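The woman who runs the heritage bean library in Trurnley does not want to be called a librarian

34 shares | 7 comments

The seed room in Trurnley is open two afternoons a week, and the woman who started it asked that her name be left out. Enough people already knock on her door in the evening, she said. In town she is known as the bean lady, and she doesn't mind that.

She grew up on a farm outside Dulska, where her grandmother kept dried beans in coffee cans under the stairs. When the house was sold, the cans came with her.

"I had no plan for them," she said. "I put them in a closet and forgot them for two winters. Then I read that old seed dies if you leave it, and I felt bad. So I planted a row of each to see what would come up."

Most of it came up. One can held a flat tan bean that the family had only ever called the Sunday bean. Another held a climbing bean with purple pods that turn green when they are cooked. She gave some to a neighbor, the neighbor gave some to a cousin, and people began to bring her their own.

The collection now stands at 3,553 packets. A good part of that is duplicates, she pointed out, and she keeps them apart on purpose.

"If two families have grown the same bean on two sides of a hill for fifty years, I would not swear it's the same bean anymore. One might set pods earlier. You don't know until you grow them side by side, and I don't have the ground for that. So they get separate packets."

The borrowing works on trust. A person takes a packet in spring, grows the beans, saves seed from the best plants and brings back at least as much as they took. There is no fee and no fine. She said that more than half of the borrowers return something, and that a dry year hurts more than bad manners do.

"People are embarrassed when a crop fails. They stay away. I would much prefer they come in and tell me, because then I can write on the card that it failed and what the weather was like. That is useful to the next person."

The cards are her main concern. Every packet has one, with the name of the bean, who gave it, where it was grown and what it was used for. She will take a packet with no name, but she won't take one with no story at all, and will sit with a donor until something comes out. One man from Plurkine insisted for half an hour that he knew nothing about his beans. Then he mentioned that his mother never let them near the onions.

"That went on the card," she said. "I don't know if it's true about onions. It's what she did."

I asked what beginners get wrong. She said they pick too early. A bean for seed has to stay on the plant until the pod is brittle and the seed rattles, and by then the rest of the garden looks finished and people want to clear it. She leaves hers until well into September if the rain holds off. If it doesn't, she pulls the whole plant and hangs it upside down in the shed.
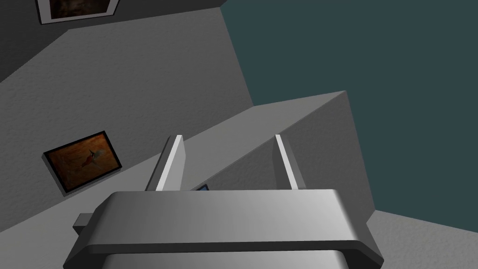

Computer rendering: a silver-grey gripper with two white fingers.

After drying, the beans go into the freezer for a few days to kill weevils. The jar has to be sealed and the seed has to be fully dry first. Her test is to hit one with a hammer. A dry bean shatters, and a damp one goes flat.

"Everybody skips the freezer once," she said. "Then they open the jar in March and it's full of holes and little black bugs, and they don't skip it again."

She has been asked to hand the collection to a bigger place. A seed company called Ruotsalainen offered to grow out the purple climber and sell it in its catalog. She turned down the first offer, which came with a contract she did not like, and said yes to the second, which let the Trurnley growers go on sharing it for free. The company printed 1,000 packets. She thought the drawing on the front was too pink.

What she would like now is more space. The room is cool and dark, which suits the seed, but it has one outlet and the shelves are full. She has looked at an old dairy building on the Dulska road. The roof is sound – the floor is another matter.

And she would like more cooks to borrow. Gardeners will grow anything, she said, and then leave half of it in a jar. Her own supper most nights is the Sunday bean, soaked in the morning and cooked with a bay leaf and a spoon of lard. She salts it at the start, whatever the cookbooks say.

"My grandmother did it that way and the skins never got tough. I put that on the card too."

Share this story | 34 shares | View all 7 comments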